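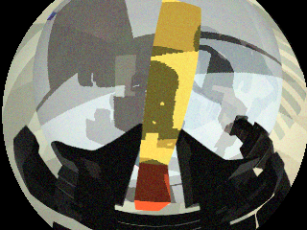 Yellow bar between the black halves of a gripper, computer rendering.

Keeping a Broken Tool or Ladder After an Injury: Storage and Labeling Tips for the Home Workshop

Claims over a failed ladder, jack stand or power tool are often decided on the item itself. A homeowner who repairs it, returns it to the store or puts it out with the trash has given up the best evidence available. The steps below apply to any item in a garage, kitchen or shop that has caused an injury serious enough to need treatment.

Stop using the item. Unplug corded tools and remove the battery from cordless ones. Do not test the tool to see whether the fault repeats. A second failure changes the damage, and an engineer examining it later may not be able to separate the first event from the second.

Do not clean it. Sawdust, grease, metal filings and residue on a blade guard can show how the tool was set up. If the item is contaminated with blood, handle it with disposable gloves and let it air dry before packing.

Photograph it in place before moving it. Take one set from standing height and another at close range with a ruler beside the damaged part. Include the floor surface, the outlet and any extension cord. Photograph the rating plate and warning labels even if they are worn. Keep the original files. Pictures sent through messaging apps are often compressed and may lose the date information.

Collect the fragments. Small parts such as rivets, pins and springs go in separate paper envelopes. Use paper for bare steel, as a sealed plastic bag holds moisture and starts rust on a fracture surface. Never fit two broken faces back together. Contact between them rubs off the fine detail used to identify fatigue or overload.

Label each package. A usable label gives the contents, where the part was found, the time it was picked up and the initials of the person who picked it up. Write the label before filling the envelope, so that the pen does not press on the part.

Storage conditions

An interior closet is better than a shed or garage. Keep relative humidity under 60 percent if there is a way to measure it. Do not oil or wax exposed metal. Fiberglass ladders should lie flat, supported at both ends and at the middle, out of direct sun. Do not hang a ladder by a damaged rail.

Tape the box shut and sign across the tape. Keep a log sheet outside the box and enter each opening, with the name of the person and the reason. Mereana Brunton, who inspects failed ladders in Tamstead, asks clients for that sheet before she looks at the item.

Remove lithium battery packs from the box. Store them separately in a nonmetal container, away from heat. A swollen or punctured pack should not be kept indoors. Ask the local fire department how to hold it, and tell the adjuster where it is.

Papers to keep with the item

Receipt or card statement showing the purchase
Owner's manual and any loose instruction sheets
Packaging, including the lot number sticker
Repair and blade-change records
Rental agreement, if the tool was rented
Names and phone numbers of anyone present

Requests to hand it over

A manufacturer or insurer may ask for the item to be shipped for inspection. Do not send it without written terms. The terms should state who will hold it, which tests are planned, whether any test is destructive and when it will be returned. Destructive testing is normally done with both sides present. An attorney can draft the terms, usually in some 2 pages.

If the item belongs to a landlord, employer or rental counter, it may not be possible to keep it. Send a dated written request that it be preserved unaltered, and keep a copy. A phone call is hard to prove later.

How long to keep it

Keep everything until the claim is closed in writing. Filing deadlines vary by state and by type of claim, so confirm the date with an attorney early. A settlement check by itself does not always close every claim. Health insurers may have reimbursement rights that stay open after the main case ends.

Notes compiled by Lachlan Tipoki. General information only. Check local rules before acting.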